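Demonstration notebook – garment handling with hand-held grippers
June, entry started 9:40

Print this entry | E-mail this entry

Carrying on from the cloth folding work. Goal for this block is a clean set of human demonstrations for the Weldu policy: start from a bunched garment, find two corners, lift, spread, lay flat. All demonstrations are by hand with the paired grippers. Teleop on the arm is parked until the Dostico driver stops dropping its wrist joint on reconnect.

Setup

Green cloth on the table, same as before. Grippers paired to the Zedis logger, left first, then right. If the right one pairs first the logger swaps the channels and does not warn. Two episodes lost to this in the morning, both deleted.

Clock offset between the grippers and the head view checked with three sharp claps of the jaws at the start of each batch. Offset stays inside one video frame. Good enough for this task.

Start state

Garment is dropped from standing height and not touched up afterward. If a corner lands face up in an obvious spot we keep it anyway. Earlier sets were too tidy and the policy learned to expect a corner near the left jaw.

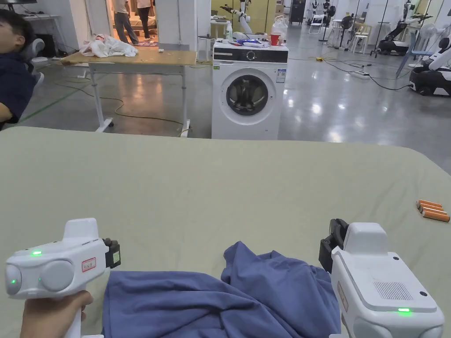 Blue-violet garment, start state, both grippers at the table.

Episodes logged so far in this set: 1,084. Of these, 678 pass the filter (both jaws closed on fabric at lift, no regrasp in the first second, no tracking dropout). The rest split mostly between slipped grasps and tracking dropouts. I have not separated them properly. The Skirau script labels any pose jump as a dropout, including real fast moves, so its counts are not usable as they stand. To fix.

Notes on technique

– Approach low and flat. Coming straight down pushes the fabric away and the jaw closes on the table cloth.
– Close, wait half a beat, then move. The wait gives the policy a clear grasp event in the jaw signal.
– Slide along the hem to find the second corner. Regrasping in the air works for a person but it hides the jaw tips from the head view.
– Keep wrists inside the reach of the arm. Maëlle Fortin replayed a batch in simulation and found left wrist angles the arm cannot match. She is sending me the limits as a table.
– Do not talk with the hands while recording. Idle motion at the end of an episode has to be trimmed by hand.

Lift

Dark fabric is harder. Jaw contact is difficult to see against navy, so the annotators depend on the jaw width signal instead of the video. Hold the lift for a full second with the upper edge between the jaws before lowering. A little sag in the upper edge is fine. Pulling it tight makes the weaker grasp slip, and on the arm it will trip the force limit. 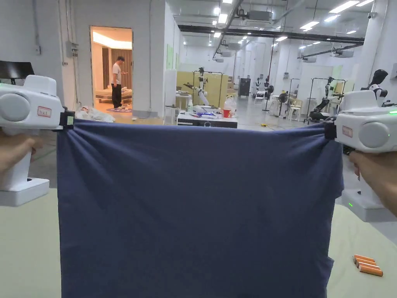
To do

1. Split slips from dropouts and rerun the filter.
2. Apply Maëlle's wrist limits at record time, with a beep when out of range.
3. Decide whether failed lifts with a good recovery go in. I lean yes, under a separate tag.
4. Retrain with the old set merged in (3,343 episodes before filtering). Check that the old left-side corner bias does not come back.
5. Ask about the Dostico reconnect bug again.

Stopped at 16:15. Right gripper jaw has some play at full open, to be tightened before the next batch.

Contact: notebook maintainers, manipulation group | Copyright manipulation group, internal use | Back to top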